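Larncombe move, quick update

Still in boxes. Writing this on my phone at 6 am because the internet guy hasn't shown and the kettle is in some box marked MISC (thanks, past me).

So -- the rent. Went up to 800 after all, which I grumbled about for a week and then signed anyway. Closer to the bus, has a real pantry, and no more downstairs neighbor with the drums. Urszula came over with soup and a drill. Bless her. She hung two shelfs before I even found my shoes.

Deposit from the old place on Flovside still not back. Called twice, got told "by April." We'll see. I want that money for a matress, mine has a dip in it you could lose a cat in.

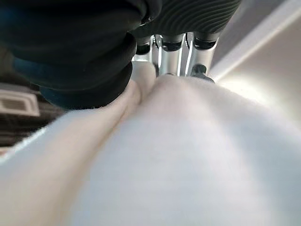
Stuff I'm not doing again

Packing books in big boxes. My back is toast.

Saying yes to the early truck. Never again.

Keeping cables "just in case." Threw out a whole bag of them last night and felt great, then needed one this morning.

Anyway the light in the kitchen is lovely and there's a bakery on the corner that opens stupid early. Going there now, more when I have wifi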